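The Pencil Case Comes Back
Adults who gave up on desk organizers are carrying their pens in a box again 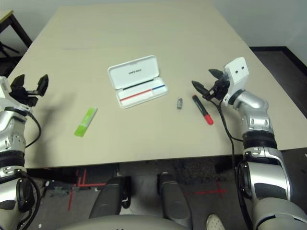
Consuelo Aranda sells stationery from a narrow shop called Lesora, and for most of the past year her best seller has been the hinged pencil case. She stocks it in 14 colors and reorders white more than any other. A white case lying open on a big beige table, with black, red and blue inside, is close to how her customers say they use theirs. They want a few colors they can see at once, and they want a lid. The things that don't go in, like a bright green block or a small gray cap, end up on the table beside it.

Aranda started keeping notes on what people bought with their cases. Of the first 100 buyers she asked, most were over 30 and had no children in school. They worked at kitchen tables or shared desks and had to clear everything away by dinner.

"They had a mug full of pens before," she says. "Half of them were dry."

Muammer Akgül is one of those customers. He edits maps for a hiking publisher and spent years with a drawer organizer made by Zoleck, which had 11 compartments and took up the whole drawer. He now carries black for names, red for corrections and blue for water. When a pen runs out he replaces it that day. The organizer holds batteries.

Not every case is good for this. The cheap ones fail at the hinge, usually where the lid meets the base at the corners. Zane Liepiņa, who repairs and resells old office goods, opens and shuts a lid 200 times before she will put a case on her shelf. She also checks the depth. A shallow tray keeps pens in one layer, and a deep one turns into another mug. She once bought a closed school supplier's stock of 863 cases and threw out nearly a third of them.

Cleaning is simple. Take everything out, wipe the tray with a damp cloth and a drop of dish soap, and let it dry with the lid up. Ink on white plastic often comes off with rubbing alcohol, but try it on the underside first. Printing inside a lid can rub away, so go around it.

Aranda expects the next delivery in June. She has ordered more white, and a longer case for people who want to fit a ruler.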